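SCULPTURE IN PUBLIC PLACES
Week 8 notes: Siting, plinths and the people who have to walk past
Lecturer: Agnese Kütt

Read these before the seminar. They are fuller than the slides but don't replace the reading, which a few of you seem to be treating as optional.

1. Where we got to last week

We finished on the difference between work made for a site and work that turned up at one. Most public sculpture is the second kind. A council buys or borrows a piece, somebody finds a patch of grass without too many pipes under it, and a year later a plaque appears explaining how deeply the work responds to its surroundings. Sometimes it does. Grass is very accommodating.

2. The plinth

A plinth does several jobs. It lifts the work to a height where it can be seen over parked cars. It keeps the mower off. It also tells you that what's on top is art and that you should stand up straight. Through the twentieth century a good many sculptors took it away for that last reason, and put their work directly on the ground so that viewers would share a floor with it. Viewers shared the floor with it, tripped on it, and locked bicycles to it.

For the essay, think about what replaces the plinth when it goes. Gravel, a change in paving, a ring of bollards, a low hedge: each of these is a plinth lying down.

3. Case study: the Jernach lawn

Povilas Ķēniņš made Tivine for the lawn in front of the Jernach library. It is a bronze in two leaning parts, weighing 525 kilograms, and it sits straight on the turf over a buried concrete pad. His proposal asked for the grass to grow right up to the metal. The parks crew asked for a mowing strip. The correspondence on this point is longer than the contract, and I have put it in your reader because it is the best account I know of how a sculpture comes to look the way it does.

Note the following when you read it:

The mowing strip went in. Ķēniņš chose the brick himself and now speaks of it warmly.

The gap between the two parts was widened at the engineer's request, so that a child's head could pass through or not enter at all. There is a standard for this. Learn that it exists, even if you never learn the figures.

The orientation was changed by a quarter turn after Rocío Cuesta, then the head librarian, pointed out that the afternoon sun would come off the polished face and straight into the reading room.

None of these changes appears in the catalogue essay, which talks about wind.

4. Surface and weather

Bronze outdoors wants washing and waxing. Left alone it will go green in streaks, darker where rain sits and paler where it runs, and brightly golden wherever people like to put their hands. You can read a town's habits off its statues: noses, toes, the knee at sitting height. A conservator will call this loss of patina. A local will call it good luck and rub harder.

Painted steel is less forgiving. Fading is uneven, chips rust at the edges, and touching up one panel makes the other panels look neglected, so the whole work gets repainted, and then there is an argument about the colour. Keep the original paint reference on file. Keep it in two places.

5. Scale, and why the model always looks better

A maquette is seen from above, on a table, under good light, by people who have been given coffee. The finished work is seen from below, in drizzle, by people looking for the bus. Gediminas Žukauskas used to make his clients kneel on the floor with one eye shut before they signed anything. You needn't go that far, but do get your own eye down to the level of a figure at the same scale, and do it with something ugly behind the model for once.

Things to check at model stage:

- the view from a car
- the view from the upstairs windows opposite
- where water will collect
- what the back looks like (there is always a back)
- how two parts meet, or fail to 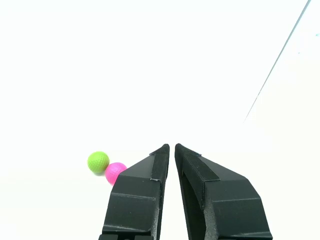 6. Temporary work

Loans change the rules. A piece that stays for one summer can go where a permanent one never could, on a traffic island or outside the bank, and the complaints tend to start as it's being taken away. Edgars Jõgi's La stood in a car park until July, taking up two bays. The letters column objected to the loss of parking when it arrived and to the loss of the sculpture when it left, in one case over the same signature.

7. For the seminar, Wed 18 April

Choose one outdoor work you can visit on foot. Go twice, once in bad weather. Bring a sketch plan showing paths, bins, signs and lights, and mark where people stop. Write one page on its siting. Don't interpret the work until you have dealt with the bins.

Essay drafts go in the box outside my office, stapled.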